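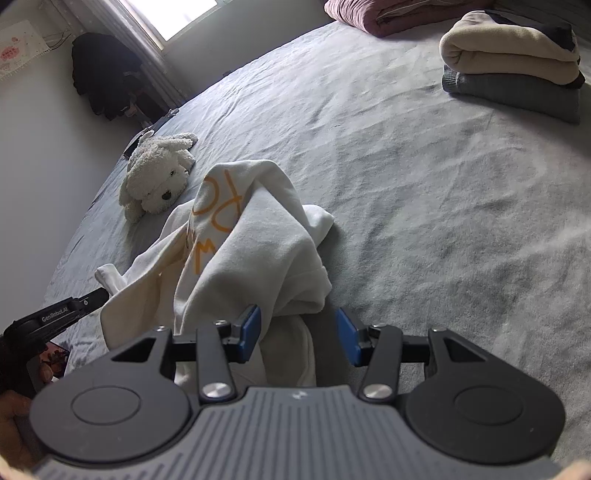 White T-shirt on the bed, orange-yellow lettering down it.

Comics reading thread for December. I'm behind, so these will be short.

First up is Clarnness, volume 2, written and drawn by Leif Fagerlund. I liked volume 1 fine but it was mostly setup. The ferry town is finally a place in this one. You learn who runs the bakery and why the lighthouse has no door.

Fagerlund's backgrounds are better than his faces. Two of the cousins look the same in profile and I had to flip back a few times to see who was talking.

The flood chapter is 22 pages with no dialogue. Best thing in the book. My nine-year-old read it twice and skipped most of the rest.

Next, Trandbridge by Piyumi Khondokar and Pranab Munasinghe. It's a 400-page brick and I read it over three nights. A surveyor is sent to map a town that keeps adding streets.

Munasinghe colors everything in browns and one green. It works for the street scenes. The night scenes are hard to read unless you have a strong lamp.

The ending is rushed. The brother shows up, says his piece, and it's over in four pages. I would have cut the mining flashback to make room.

Also got the Nokance minicomic by Oranuch Sriwong, stapled, print run of 1,000. It's about a woman who repairs accordions. Small story, nice lettering, all done by hand. Mine has one page bound upside down.

Still on the pile: Nuwan Wijesinghe's Weerasinghe, the first collected edition. I read the opening chapter standing up in the shop and the dog was already my favorite character.

If you've read Trandbridge, tell me what you made of the second map. I think the river moves between chapters three and five, but I can't tell if that's on purpose.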